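Tikley Tarkavex Bell Timer: Setup Guide
Section 4. Setting Up a Silent Day

A silent day is a saved program that runs from one set time to another and replaces the normal daily bells. During a silent day the Tarkavex strikes only the bells you choose, keeps the display dim, and holds back all voice prompts. You can save up to 30 programs.

Read Section 3 (Clock and Time Zone) first. If the clock is wrong, every bell in the program will be wrong by the same amount.

4.1 Before You Start

You will need:
The Tarkavex base unit, plugged in and showing the time
The brass dial key from the accessory bag
At least one paired Drotau speaker, if the bell must be heard in more than one room

Note: The base unit can run a silent day by itself. Its built-in speaker is meant for one small room. For a meditation hall, a dining room or a hallway, use a Drotau.

4.2 Create the Program

1. Insert the dial key and turn it to PROGRAM. The display shows the last program used.

2. Press NEW. The unit asks for the administrator code. The code set at the factory is 1718. Change it the first time you use it (see Section 7.2).

3. Turn the dial to SILENT DAY and press once.

4. Choose the day. For a weekly observance, select REPEAT and then the weekday. If you select Friday, for instance, the program runs every Friday until you turn it off. For a single day, select ONCE.

5. Set the start time and the end time. A silent day can cross midnight. If your community keeps silence from the evening sitting until breakfast, enter 8:00 p.m. as the start and 7:00 a.m. as the end. The display shows a small +1 next to the end time.

6. Press SAVE. Do not remove the dial key until the display reads STORED.

Caution: Removing the key early erases the program you are working on. Programs already stored are not affected.

4.3 Choose the Bells

Each bell in a program has a voice, a number of strokes and a volume. Set them in that order.

1. With the program open, press BELLS. A new program has one opening bell and one closing bell.

2. Press ADD for each sitting, meal or reading period you want announced. Leave out anything people can manage by the wall clock. Most houses find that fewer bells suit a silent day better.

3. Select a voice. Three are supplied: Bowl, Hand Bell and Văn. Văn is a low temple bell with a long decay. Allow a full minute between Văn and the next bell, or the two will overlap.

4. Set the strokes, from one to nine.

5. Set the volume. The range is 0 to 80. Start low, walk to the farthest room with the door closed, and have a second person play the bell with TEST. Raise the level only if you cannot hear it from there.

Caution: Do not use TEST while people are sitting. It ignores the night limit and plays at the level shown.
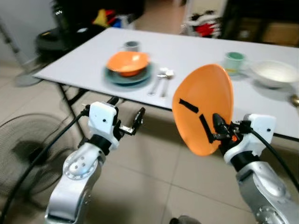
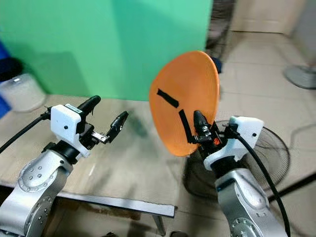
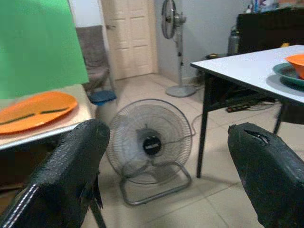

4.4 Set the Display and Prompts

1. Press DISPLAY. Choose DIM, CLOCK ONLY or DARK. In DARK the screen stays off until a key is pressed.

2. Press PROMPTS and confirm that the setting is OFF. Voice prompts are turned off automatically in a new silent day but not in a program copied from a normal day.

3. Decide whether the front keys should be locked. With LOCK on, the keys do nothing unless the dial key is in place. The STOP bar on top of the unit always works.

Note: Smoke and fire alarms are separate equipment. The Tarkavex does not silence them and must not be used in place of them.

4.5 Interrupting a Silent Day

Press and hold STOP for three seconds to cancel the bell that is sounding. The rest of the program continues.

To end the silent day completely, insert the dial key, turn it to PROGRAM and press END TODAY. A repeating program resumes the following week.

After a power failure, the unit restarts in the program that was running. Bells missed during the failure are not made up. The event log keeps the last 700 entries and marks each missed bell with an M.

4.6 If Something Is Wrong

The opening bell did not sound.
Check that the program shows a filled circle in the list. An open circle means it is stored but not turned on.

The bell sounds on the base unit but not on the Drotau.
Pair the speaker again (Section 5.1). A Drotau that has been moved to another outlet needs up to two minutes to reconnect.

Normal daily bells are heard during the silent day.
A second program is active at the same time. Open the list, select the daily program and set YIELD to ON.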